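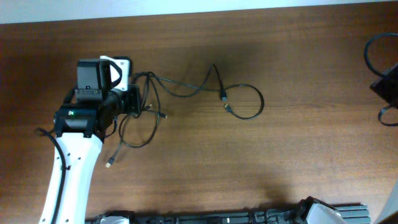
Brot braucht vor allem Zeit

Rafail Alexiou steht seit April in der Backstube von Tzavaras, und wer ihn dort besucht, muss früh aufstehen. Gelernt hat er in einem Hotel, Torten vor allem. Zum Sauerteig kam er über seine Kollegin Delia Ciobanu, die ihm ein Glas von ihrem Roggenansatz überließ. „Das erste Brot war flach und sauer“, sagt er. „Das zweite auch. Gegessen haben wir beide.“

Für den Hausgebrauch empfiehlt Alexiou ein einfaches Mischbrot. In den Teig kommen 500 Gramm Mehl, zur Hälfte Roggen, zur Hälfte Weizen, dazu Wasser, Salz und der Sauerteig vom Vorabend. Von Hefe als Zugabe hält er wenig, verbieten will er sie aber niemandem. „Wer mittags Gäste hat und morgens merkt, dass der Ansatz nicht aufgegangen ist, der soll ruhig ein Stück Hefe nehmen. Das Brot schmeckt dann etwas milder.“

Den größten Fehler sieht er beim Wasser. Viele gäben zu wenig hinein, weil ihnen der Teig an den Fingern klebe. „Roggenteig klebt eben. Man nimmt eine Teigkarte und nasse Hände und lässt das Mehl in der Tüte.“ Geknetet wird bei ihm kurz, danach ruht der Teig zwei Stunden in der Schüssel, zugedeckt mit einem Tuch.

Gebacken wird im Topf

Zu Hause backt Alexiou in einem gusseisernen Topf, den er im Ofen mit aufheizt. Der Deckel bleibt die erste halbe Stunde geschlossen, dann kommt er ab, damit die Kruste Farbe annimmt. Ob ein Brot fertig ist, prüft er mit dem Fingerknöchel an der Unterseite. Klingt es dumpf, muss es noch einmal hinein. Ein Thermometer besitzt er auch. „Das liegt in der Schublade. Für Anfänger ist es aber eine gute Sache.“

Sein Mehl bezieht er von einer Mühle in Tarnden. Der Müller, Prodromos Kalogeropoulos, mahlt den Roggen etwas gröber als üblich, und das merkt man am Wasserbedarf. Wer anderes Mehl verwendet, sollte deshalb den letzten Schluck Wasser zurückhalten und erst zugeben, wenn der Teig zu fest wirkt.

Und altes Brot? Alexiou schneidet es in Scheiben, trocknet es im Ofen und reibt es fein. Ein paar Löffel davon kommen in den nächsten Teig, der Rest in die Frikadellen. Angeschnittene Laibe stellt er mit der Schnittfläche nach unten auf ein Holzbrett. In den Kühlschrank kommt bei ihm kein Brot. „Dort wird es nur schneller alt“, sagt er und wendet sich wieder den Blechen zu.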